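Speaker notes, version for September 2, 2023. Slot is 32 minutes with questions. Slides are in the shared folder, numbers in brackets match the deck. Read the bold lines out loud, the rest is for me.

# Grasping clear things with a wrist camera: what we changed in Gosteo

[1] Title slide. Say the project name once and explain it. Gosteo is the grasp planner. Mok is the layer under it that runs the arm and the fingers. Flekitz is the company, Sindon is the logging tool we wrote and will release. People mixed these up in May, so leave the slide with the four names up for a while.

[2] **Our planner was fine on boxes and bad on anything you can see through.** Don't apologize for this, everyone in the room has the same problem. Go straight to the picture.

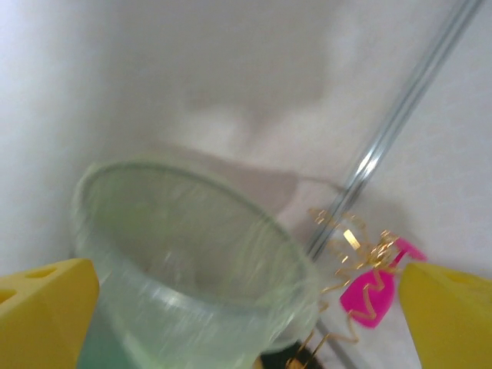

*Reading time: 8 minutes. Spoken with pauses, closer to the full slot.*

[3] Talk over the wrist view. Point to the clear plastic cup first, then the glass tube lying behind it. Two transparent objects, and the cup has motion blur on it. Then point to the gold wire figure with the pink plastic piece. Thin wire is the other hard case, and it gets its own slide later.

Ask the room what they would grasp. Wait for an answer. Most people say the cup, by the rim. Then put up the old planner's ranking for a cup of this kind, which put the table surface first.

**The depth map had a hole where the cup was, and the planner treated the hole as table.**

Spend a minute on why. Depth through clear plastic gives you one of three things: the front wall, whatever is behind it, or no reading. The old code filled missing pixels from their neighbors before segmentation. On a cardboard box that does no harm. On a cup it erases the object. The fill step was four lines long and had been in the repository from the start.

[4] Diagram of the old pipeline. Don't read the boxes. Only point at the fill step and at the arrow that goes from segmentation to grasp scoring. Say that there was no way for the scorer to know which pixels were measured and which were made up.

[5] Diagram of the new pipeline. Three changes:

1. The fill step is gone. Missing depth is passed along as missing, with a mask.
2. A color-only edge model proposes outlines for clear objects. It runs on the wrist image at half size and takes 52 milliseconds on our machine.
3. The scorer takes both and keeps a separate confidence for shape and for distance.

Pause on the third one. A cup can have a good outline and a poor distance. A single score hid that. With two scores the planner can say that it knows where the rim is in the image and needs a better range before closing.

[6] **When distance is the weak part, move the camera and look again.**

Explain the second look. Mok moves the wrist sideways a short way, takes another picture, and matches the outline between the two. The baseline comes from the joint readings, so no extra sensor is needed. The whole thing adds 800 milliseconds to a pick. Somebody will ask whether that is too slow. Answer: it only runs when the distance confidence is under the threshold, and a failed pick costs much more than that.

If they ask about hand-eye calibration, say that we check it at the start of every run against a printed board, and that a bad calibration shows up in the second look as outlines that don't line up. Sindon flags this. There is a backup slide.

[7] Motion blur. Go back to the cup for a moment if there is time. The old code took whatever image was newest when the planner asked. Often the arm was still settling. The new code in Mok reads joint velocity and holds the request until the wrist is slow enough. It also marks every image with the velocity at capture, so training can use the blurred ones on purpose.

**We kept the blurred images in the training set and stopped using them for range.**

Somebody from the controls side may object to waiting. The wait is short when the trajectory is planned to end with low jerk, and we changed the trajectory too. Show the velocity plot, say which line is old and which is new, move on.

[8] Thin wire. Be plain that this is not solved. The segmenter breaks a wire shape into many small pieces, and the planner then tries to grasp one loop. We merge pieces that share a color and sit close together. It helps with a single metal wire. When wire is combined with plastic of another color, the merge step often splits the two and the scorer sees a pair of objects on top of each other. Current fallback is a wide approach from above, closing slowly with a low force limit. I want suggestions on this one, so ask for them.

[9] Finger masking. Short slide. Both yellow fingers are always in the wrist view, and their position in the image depends only on how far they are open. We render a mask from the finger model and the opening width, then grow it by a few pixels because the edges are soft when the fingers are out of focus. Before this, the edge model would sometimes propose a finger as an object. Saturated yellow is easy to threshold, and we tried that first. It also removed yellow objects, so we dropped it.

[10] Bottles. **A clear bottle is easier than a cup if it has a cap.**

The cap is opaque and has ribs down the side, so it gives good depth and good features. The planner now looks for an opaque part attached to a clear outline and uses it as an anchor for distance. The grasp itself can still be on the clear part. For a capped bottle the scorer gets the range from the cap, then places the fingers lower, on either side of the shoulder.

Things to point at in the next picture: the blue cap, the fingers on both sides below it, the green mesh behind and to the right. The mesh matters for this talk. A fine grid in the background produces a lot of edges, and they run right up to the side of the cap. The edge model used to join them to the object. We added textured backgrounds to training, mesh and patterned walls included, and added a check that an outline must close on itself before it is scored.

Also mention the green that shows through the bottle. Color seen through a clear wall belongs to something else, and the first version of the color merge used it as if it were part of the bottle.

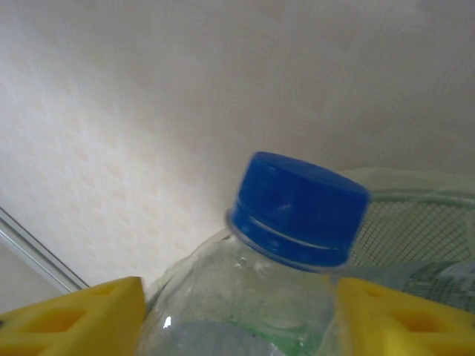 ## Results and what to say about them

[11] One table. Say how it was measured before giving any number: same arm, same planner settings, objects placed by hand, a pick counts only if the object is lifted and held until the arm reaches the drop point.

- Clear objects, old planner: 32 percent
- Clear objects, new planner: 78 percent
- Boxes and other opaque objects: no change that we can measure

Say that these are our own tests in our own setup. Don't compare with other groups. The sets are different and the comparison would not mean much.

[12] Failures that remain, in order of how often we see them:

- Glass lying flat, where the brightest reflection gets taken for the edge
- Two clear objects overlapping in the image
- Wire, as on slide 8
- Soft bottles that change shape when the fingers close

For the overlap case, the second look helps if the objects are at different distances. It does nothing if they touch.

[13] Sindon. Keep this under two minutes. It records the wrist image, the mask, both confidences, joint state and the chosen grasp in one file per pick. You can replay a pick against a new planner without the arm. **Most of the bugs in this talk were found by replay.** Show the command line, don't run it live. The demo in May depended on the venue network and used up the time for questions.

[14] Next steps. Tune the threshold for the second look per object class, where it is now one value for everything. Move the edge model onto the same board that runs Mok. Clean up the replay format before release, the field names are inconsistent.

[15] Questions. Leave slide 5 on the screen, people refer back to it.

Backup slides: calibration check, velocity gating parameters, finger mask growth against opening width, list of training backgrounds.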